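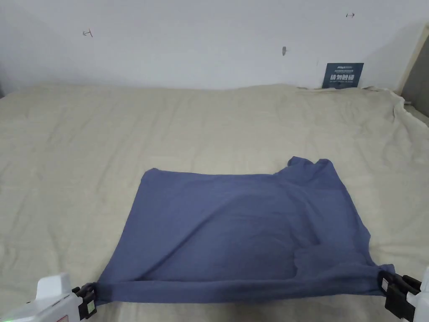
Pullside Forums > Home > Laundry and Linens

Folding long sleeve shirts on the bed: does sleeve-first really make a difference?

Page 1 of 2

drawer_skeptic
Jun 19, 2019
Posts: 76

I keep reading that the "right" way to fold a long sleeve shirt is to lay it out on the bed, pull the sleeve tight from both ends, and only then start folding the body. The claim is that a stretched sleeve lies flatter in the stack and you get fewer lines across the chest when you take it out.

I tried it on the last load and I don't see it. The body still had those slanted creases from one shoulder down to the opposite hem, same as always, and the collar was a lump. The sleeve looked great for as long as I was holding it. Then I let go and it went back to being a sleeve.

Has anyone compared the two side by side? I mean with the same shirt, not "my shirts look so much better now."

mothball6
Posts: 1,628

I've been doing it sleeve first for years and my shirts do look better. Sorry, I know that's exactly what you said not to post.

You may be pulling on the wrong thing, though. If you stretch the sleeve lengthwise the rest of the shirt moves with it, and you end up with a saggy bit between the body and the cuff. You have to pin the body down first. I use my forearm.

drawer_skeptic

So I need two hands on the sleeve and a forearm on the body. How many arms do you have?

hemline_hank

The bed is your problem. A bed gives. You smooth one spot and the sheet bunches up next to it, and every ridge in that sheet prints through to the shirt as soon as you press down. Use a table. I fold on the dining table and have never had to stretch a sleeve in my life.

mothball6

Not everybody has a table free. Mine has a sewing machine and a jigsaw puzzle on it until November at least. A bed is fine if the sheet is pulled tight.

hemline_hank

Nobody's sheet is that tight. Look at any made bed from the side.

lint_and_found

I sell secondhand clothes so I fold a lot of shirts, and I think you're both arguing over the wrong end. Collar first. If the collar is rumpled up in a little pile, the whole shirt sits crooked on top of it, and no amount of sleeve pulling fixes that. Open the collar, flatten it with your palm, line up the shoulders. Then do whatever you like with the sleeves.

Also, slanted creases usually mean the shoulders aren't level. One side is higher than the other and the cloth twists between them. Square up the shoulders and most of those go away.

drawer_skeptic

That's the first thing in this thread I can go and check. The shoulders were off, now that I think about it, and one corner had flipped under. I'll redo it tonight.

I'm still not sold on "most of those go away."

lint_and_found

Fair. Depends on the shirt. Thin cotton will do what you tell it. A heavier knit won't hold a crease long enough to bother you.

coldwaterwash

Has anyone here used the Probert folding board? It's the flip one with the panels. My sister-in-law swears by it.

hemline_hank

I had one. It folds T-shirts into nice rectangles. With long sleeves you have to tuck the sleeves in by hand before you flip anything, so you've done the annoying part yourself and then a piece of plastic does the easy part. Gave it away.

coldwaterwash

OK well it worked for her kids' shirts.

hemline_hank

Kids' shirts fit on the board!

mothball6

Can we go back to the sleeve for a second. Stretching it isn't about the stack. It gets the twist out. Coming out of the dryer a sleeve is nearly always turned a half turn at the elbow, and if you fold it that way you get that hard line down the forearm. Two seconds of holding both ends and it drops straight. That's all I ever claimed.

drawer_skeptic

You said "my shirts look so much better." I mean, you basically quoted it.

mothball6

They do look better. Because of the twist.

lint_and_found

I'd agree with her on the twist. I just give the sleeve one shake by the cuff before I lay the shirt down.

drawer_skeptic

Update. Same shirt, same bed, did it twice. First time: shoulders level, collar flattened, no sleeve stretching. Second time: same thing plus stretching both sleeves. Left each one in the drawer overnight under 2 sweaters.

Creases across the chest: no difference I could see. Fewer than my first try both times, so point to the collar people. Forearm line: a bit fainter the second time. It could be the stretching, or it could be that the shirt had already been sitting folded for a night. I'm not going to pretend one shirt settles it.

mothball6

"A bit fainter." I'll take it.

hemline_hank

Now do it on a table.

drawer_skeptic

My table is a card table and it's narrower than the shirt.

coldwaterwash

Why not just hang them?

lint_and_found

Closet space, in my case. Also knits grow at the shoulders on a hanger. For button-ups I'd hang every time.

Next page >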